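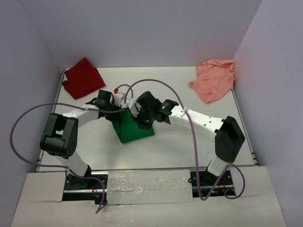
*Green on white, Monday.*

Day whatever of the bedroom paint question. I have now read more about the color green than any adult with a job should, and I'm less convinced than when I started.

The claim, as I understand it, is that a green bedroom makes you sleep better. Everyone repeats it. The leaflet from Vindport says it, the woman at the paint counter said it, and so did a podcast I had on while doing the dishes. I went looking for where it comes from, and what I mostly found was one page quoting another page quoting a survey done for a hotel booking site. People in green rooms said they slept well. Fine. People in hotels have also usually had a drink and don't have to get up and feed a cat.

I did find one thing that looked like a real study. It had 30 people in it, all students, and it lasted two nights. I slept badly through my entire time as a student and I don't think the walls had much to do with it.

So why am I still doing this? Partly because the bedroom is a horrible peach left over from whoever lived here before, and it has to be something. Partly because I already drove out to Dravholm for the sample pots and don't want to admit the trip was a waste. I came home with three. One is a gray-green called Kunuvwood, which sounds like a place where you'd be asked to leave your phone at the gate. The other two are so close to each other that I mixed up the lids and now can't tell which is which. I painted squares of all three next to the window at 4 p.m. and again by the closet at 9. By the window they look like a garden. By the closet they look like a dentist's.

Got a quote too, just to see. $700 for one room, not counting paint! I asked what was included and he said "prep," in a tone that closed the subject. Doing it myself comes to $391 with the good rollers and the primer, and I could get that down if I skipped the primer, but the peach is strong and I suspect it would win.

Takeout from Kongkaew for dinner because the stove was covered in paint charts. Green curry, I noticed halfway through. I was not calmer afterward. I was full, and a bit sweaty, and I'd forgotten to ask for extra rice again.
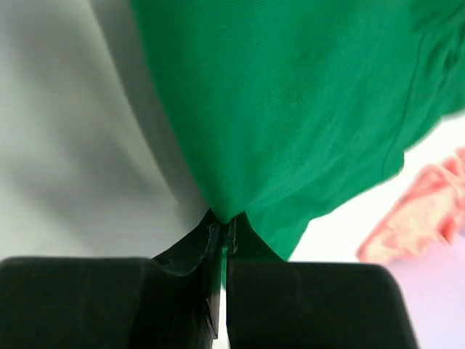 **Filed under: color, sleep, things I'm being sold**

What bothers me is how the promise keeps moving. Two years ago it was blue. I remember it clearly, I nearly bought blue sheets. Blue lowered your heart rate and yellow made babies cry and red made you hungry, and all of it was said with the same steady confidence. Now blue is "cold" and green is "restorative." I'd bet money that brown is next.

To be fair to green (why am I being fair to a color), I do like it. A strong one, a proper emerald, cheers me up when I see it. But that's nearly the opposite of what's being promised. If I had emerald walls I'd be wide awake at midnight admiring them. The sleepy greens are all the ones with so much gray in them that you could call them gray and save yourself the article.

And a bedroom is dark at night! I keep coming back to this. The lights are off and my eyes are shut for over 30 percent of my life in there, and during that time the walls could be plaid.

Things that have really helped me sleep, going by my own diary, which I flipped back through tonight: the heavier curtains. No coffee after lunch, the weeks I managed it. That stretch in October when the neighbor's dog was away.

Leaning toward Kunuvwood anyway. Will look at the squares again in the morning, before coffee, with the curtains open. Need to buy masking tape, and check whether the stepladder is still in the basement or if I lent it out.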